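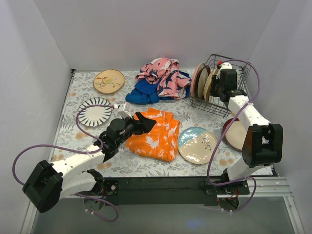 Two small arms on one bench are more than twice as much fun as one, and if you already have a single arm running at home you're most of the way there. What took me longest was everything around the arms: getting both of them on the same solid base, keeping the cables out of trouble, and giving them a space where things stay where I left them. My practice job is clearing dishes and folding cloth, so the right arm works at a black wire dish rack in the back corner while the left one goes after the orange tie-dyed cloth in the middle. You can put anything you like in there, but I'd build the base the same way every time now.

I built mine at Sodgate, the shared workshop I belong to, over a few long evenings in December. If you have a drill, a square and a couple of good clamps, you can do it on a kitchen table.

Before you start

Get both arms working on their own first. Run each one through its full range, one joint at a time, and fix whatever squeaks or sticks. I skipped this on the second arm and ended up taking it off the finished bar to reseat one screw in the elbow, which was a silly way to spend an evening.

You'll need:

Two matching arms with grippers
One stiff bar, long enough to carry both shoulders with a little to spare
Flat panels for a back and two sides, in a light matte finish
A base board
Some aluminum extrusion for the corners
Two wrist cables, longer than you think
Cable clips, and hook-and-loop ties
A tablecloth you don't mind getting snagged

Step 1: Drill the bar

Both arms bolt to a single bar along the front. I tried separate clamps first and they were fine until both arms moved at once, and then each one drifted a tiny bit on its own and my saved positions were garbage by the next morning. With one bar, if anything shifts, the whole lot shifts together, and you only have one thing to measure again.

My shoulder centers are 584 mm apart. That's close enough that both grippers can reach the middle and far enough that the elbows stay out of each other's way most of the time. Your arms may want something different, so clamp them down loosely and swing them by hand (power off!) before you drill. Mark the holes through the mounts themselves. Drill small, check, then drill to size.

Step 2: Put up the walls

The back panel goes on first, then the sides. Mine stand 359 mm high. I like plain, pale walls a lot – they bounce the light around, shadows get softer, and you can see at a glance where the grippers are. Square the back panel to the bar with a long ruler and do the sides afterward. If the back is straight the rest is easy.

Leave the front open. You'll be leaning in there constantly to reset things.

Step 3: Lay the cloth

A bare board is too slippery for plates, and a gripper that misses by a little hits something very hard. Cloth helps with both. Mine has fern sprigs and small pale orange flowers all over it, and I picked it for looks, but the pattern turned out to be handy for putting a dish back more or less where it was.

Pull it flat from the back edge to the front, smooth the wrinkles toward you, and fix the edges with double-sided tape. Check it again after your first hour of running. It will have crept.

Step 4: Route the cables

Please don't rush this one! I lost a connector to a bad cable run and then had to wait for a new one, and the waiting was much worse than the repair.

Start at the wrist. Plug in the cable and let it make a big, lazy loop away from the gripper before it comes back to the arm. Take it down the outside: left side for the left arm, right side for the right arm. Nothing should cross the space between them. Leave 100 mm of extra length past the point where the arm is fully stretched, let the rest hang below the bar, and don't tie anything tightly until you've tested it.

To test, move each arm by hand to its worst positions: far back corner, near corner, straight up, tucked in. Watch the cable the whole time. If it goes tight anywhere, give it more. If it drapes over the things you want to pick up, try turning the loop outward at the wrist before you shorten it. The loops look comically large when you're done, and I've stopped minding.

Bright cables are a treat here. Mine are purple and I can follow them from across the room.

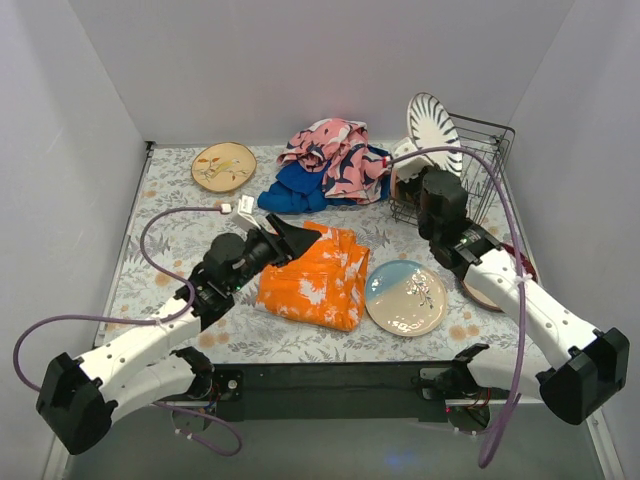 Purple cables down the outside of each arm, with the ends hanging below the bar. Striped plate standing in the rack.

Step 5: Power up, slowly

Set the speed as low as your controller allows. Bring up the left arm alone, then the right arm alone, then both. Keep one hand on the power switch. Mihret Gebremichael sat with me for my first run with both arms and called out every time an elbow came near the other side, and I'd really recommend borrowing a friend for that part.

Save a resting pose for each arm that leaves the middle clear. Then save a second one with both grippers over the cloth, because you'll use it for nearly every job.

Step 6: Give them something to do

Begin with fabric. It's forgiving, it's light, and a bad grab does no harm. Fold a cloth into a rough rectangle and teach one gripper to go to a corner. Corners are the easiest thing to come back to, and once you can reach one reliably you can try lifting it.

Plates come next. Lay a few flat with open space between them and stand one or two in the rack so you can practice reaching in. I use plates with very different rims and patterns, and it makes my notes much easier to read: "bird plate" and "striped plate" beat "plate 2" every time. Put the rack where its arm can reach it without stretching, and expect to nudge it a few times.

A bunched-up pile of cloth at the back is a good harder challenge. Mine is a pink printed one on top of a royal blue one, and choosing where to grab is a proper puzzle.

Things to check now and then

Shoulder bolts, after the first day and then whenever the grippers seem off
Wrist plugs, for any wiggle
The tape under the cloth
The spacing between the shoulders, if you've moved the bench

Raíssa Aguiar is building the same layout with a shorter bar, and I'll add her measurements to this page once her arms are bolted down.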